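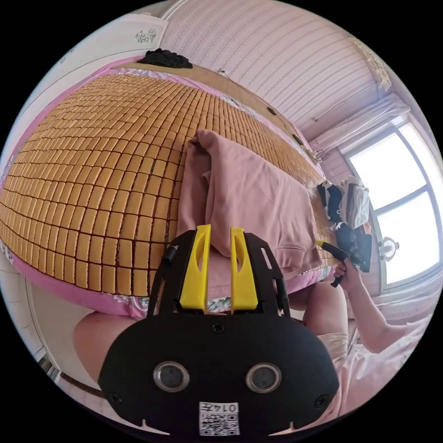 黑色机身，两片黄色夹指

Skekum 沙滩遮阳棚，用了一个假期，赶紧写两句，行李还没拆完。

去年12月下的单，一直放柜子里，这次全家去海边才第一次开。住 Akham 那边，走到沙滩7分钟，背着它还行，肩带有点勒。女儿非要自己背，背了一半又塞给我。

先说好的。撑开快，真的快，我妈都会弄。里面坐两个大人加一堆毛巾没问题，躺平就得露脚。下午太阳斜过来，侧帘放下，老人家在里面睡了一觉，海浪声就在耳边，挺好的。那天下午我什么也没干，就看海。

不好的：地钉太短！沙地根本吃不住。第二天风一大，整个往后翻，Adwoa 扑过去才按住。后来四角灌沙袋，稳了。沙袋是自带的，口子小，灌起来费劲，手边最好有个小铲子。

收纳是噩梦。说明书上画得轻轻松松，我折了2次都弹回来，差点打到我爸。最后是隔壁伞下一位大姐教的，先对折在拧成8字，一下就进去了。谢谢大姐。

颜色，买的沙色，网页上看偏白，实物偏黄。不介意。拉链进了沙会卡，回来拿清水冲冲就好。

价钱157，打折买的，原价300我不会买。同行的 Gifty Issahaku 家用的是 Diltivance 那款，重，但是钉子长，风里一动不动。有车的可以考虑那个，走路去的还是这个吧。

总的来讲，给四星，扣的一星是地钉。明年还带它去，地钉另外配长的。有人知道哪种钉子适合细沙吗，留言说下，谢了。

2018年3月28日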